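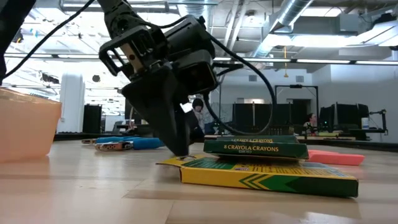 The crayon table, gripper down next to the two boxes

gronard_fan
Posted 2024-12-19

So I finally got along to the open day at Skovbridge and said I'd report back. You sign in, you get a sticker with your name spelt wrong, and then you're more or less let loose in the lab. It's one big room with the ducts showing and desks all over the place, and people carry on working while you wander about, which I liked.

I spent most of my time at the table with the arms. Lakmal Seneviratne was doing the talking and he's very good at it, no slides, just stood there and answered whatever anyone asked. The job was sorting out a tabletop of odds and ends, crayons included. My daughter (she's seven) got to pick what it went for next and she picked the crayons every single time. I have never seen her stand still for that long!

It's slower than you'd think from the videos. I asked Lakmal and he said they run it slow for visitors and he'd sooner be asked why it's slow than why it's broken. Fair enough.

Anyway, go if they do another one. There's talk of May.

bollenbridge
Was it the same lot who had the stand at Gronard? I saw an arm there put a lid on a tub and then take it off again for an hour. I'm glad you had a nice time but I do come away from these things feeling a bit sold to. Crayons on a nice clear table isn't a warehouse.

gronard_fan
Different lot I think, though I never made it to the Gronard one (my name's from the football, before anyone asks). And I didn't feel sold to at all, there wasn't so much as a leaflet. I wanted a leaflet!

tinhat_marjorie
We went in the afternoon slot. Parking was dreadful, I ended up by the Bollen depot and walked back in the rain. Worth it though. I got talking to a student called Mohammed who let me have a go at driving it by hand and I was hopeless. You don't realise how much you feel with your own fingers until you're trying to nudge something with somebody else's. I got there in the end with 2 goes and a lot of help.

Here's one of mine, from round by the second arm.
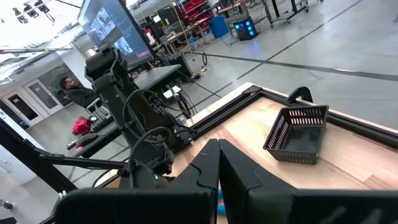
View over the table from the gripper, little black basket on the right

pete_607
Ooh, nice. Love the big screen at the back. Is that aluminium rail all the way round the table or just the far side? I'm building a bench for my own (much smaller) arm and I can't decide whether to bother with a rail.

tinhat_marjorie
I only really looked at the far side, sorry Pete. Your best bet is to email and ask, they were very friendly.

bollenbridge
See, the basket is my point. Put the thing in the basket. My nephew could do that at two.

pete_607
Your nephew had two years of practice, all day every day. I've spent 11 weeks trying to get mine to pick up a sock, so anything that manages a crayon box gets my respect.

bollenbridge
All right, I'll give you the sock. I'd still like to see one of these days where they tell you how often it drops things. Did anyone ask?

gronard_fan
A chap at the front did! Lakmal said they'd logged some 3000 tries this year and that he wasn't going to give a percentage because it depends what's on the table. Bollenbridge will call that dodging the question – I thought it was a straight answer.

bollenbridge
I do call that dodging the question.

tinhat_marjorie
Come in May and ask him yourself then. I'll save you a space at Bollen.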